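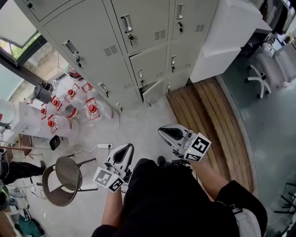

February, open day at Clovside, morning slot. Philomena Ó Súilleabháin ran the visitor side and I kept notes for the Zomard folder. The demo was locker doors with the handheld grippers, one in each hand. Tags were mounted on both grippers at the start position, a few steps back from the lockers. One lower door was already ajar at that point. Water jugs are still on the floor under the window and should be moved before the next group.

Visitors got the short talk first, then three runs of the door task. Trajkovski asked about handle types. I said we only cover the recessed ones and the long vertical ones for now. He wants padlocks added. I put that down as a maybe.

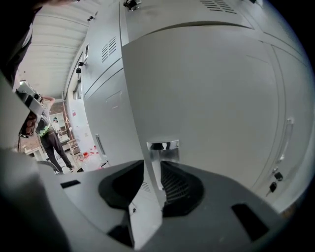 Gripper view at the tall cabinet, keys hanging from the locks.

The hanging keys worry me more than the handles. It would be easy to snag one on a finger pad when coming in from below. Philomena suggests taking them out for visitor days and keeping them on the Custon board by the door. Fine by me.

To do:

1. Label the spare finger pads, two sets.

2. Write down the start position so whoever runs it next stands in the same spot. For the lower row, bring the right gripper in to the open door and keep the left one back. 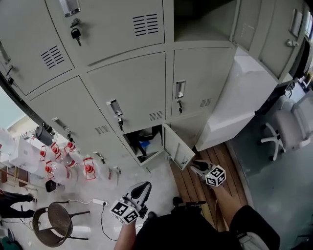 3. Send Trajkovski the handle list.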